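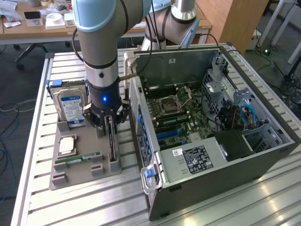

Deepak Thakur

March

Gultley Computer Rebuild Group – minutes of the Friday meeting

Started at the usual time, more or less, with the kettle still going. It was lovely to see so many of you, and a big thank you to whoever brought the lamingtons. Apologies were received from the Wickramasinghe family, who are all down with the same cold, poor things.

1. Last month's minutes
Accepted, once I had corrected the spelling of Atness in two places. Sorry about that, it was my doing both times.

2. The parts holder
We had a good long chat about the grey 3D-printed holder and I think everyone has come around to it. The hard drive stands up in its slot at the back, the processor lies flat in its own square pocket with the silver side showing, and there's a long recess for a RAM stick (plus the upright slot over on the side nearest the computer). It was agreed that parts go back in the holder whenever they're out of a case, even if you're only ducking off for a cuppa. We'll print three more, and if anyone has grey filament at home that they can spare, please bring it along!

3. The tower on the bench
The side panel is off and the case is lying down with the processor socket empty and its bracket open. Please leave the bracket up until the processor is in, and keep fingers, sleeves and biscuits well away from the socket. There was some back and forth over the memory. One green stick is in a lower slot on the board, and a few people felt it should be moved up before a second goes in. We settled on looking up the board's manual first. I'll do that and print a copy for the folder.

The bundle of coloured cables next to the drive cage was also raised. Those who like a tidy case would like it tied back, and those who have to get at the drive cage would rather it wasn't. We'll leave it for now and tie it at the end.

4. Money
We have $2000 set aside for the year. Wimico has quoted $400 for a box of assorted memory and power supplies, and after a fair bit of discussion we said yes.

5. Other business
Labels on donated drives are to be left on, please – we need them for the register. Atness has asked for a couple of computers for its homework room and we'd love to help, so that will be first up next time.

Finished at 9 pm, with the last of us still nattering in the car park.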